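Category: Home & Kitchen > Drinkware > Setup and Care

Trorkura Mug Rail and Mugs
Section 3: Preparing and Hanging the Mugs

Read this section after the rail has been fixed to the wall (Section 2). It applies to the black mug with white interior and to the all-white mug.
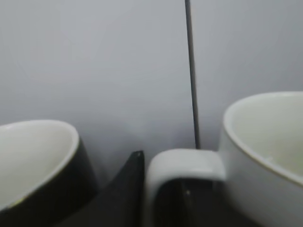
3.1 Before first use

1. Remove the paper sleeve and any stickers from the base of each mug.
2. Wash the mugs by hand in warm water with a little dish soap. Rinse well.
3. Dry with a soft cloth. Do not use scouring pads on the black exterior — the matte surface will show rub marks.
4. Run a fingertip around each rim and handle. If you find a chip or a rough spot, set the mug aside and see Section 6, Returns.

3.2 Hanging

1. Slide the hooks onto the rail with the open ends facing you.
2. Space the hooks at least 60 mm apart.
3. Hang each mug by its handle and let go slowly. The mug should swing freely without touching the one beside it.
4. If two mugs touch, move one hook along the rail and check again.

CAUTION: Hang empty mugs only. Do not load any single hook with more than 600 g.

Note: Mugs may also be kept on a shelf or counter, standing upright. Do not stack them. The bases are wider than the rims of the smaller size and will jam.

3.3 Filling

Both mugs hold 250 ml to the brim. For hot drinks, stop at 220 ml.

CAUTION: Do not pour boiling water into a mug that has just come out of the refrigerator. Let it reach room temperature first.

3.4 Everyday cleaning

1. Empty the mug and rinse it soon after use. Coffee and tea stain the light interior if left overnight.
2. For stains, fill with warm water and one teaspoon of baking soda. Leave for an hour, then wipe with a soft sponge.
3. Both mugs can go on the top rack of the dishwasher. Leave a gap between them so the rims do not knock together.
4. Check the hooks once a month and tighten any that have worked loose.

Replacement hooks are sold in packs of four. Quote the part number printed inside the back cover when ordering.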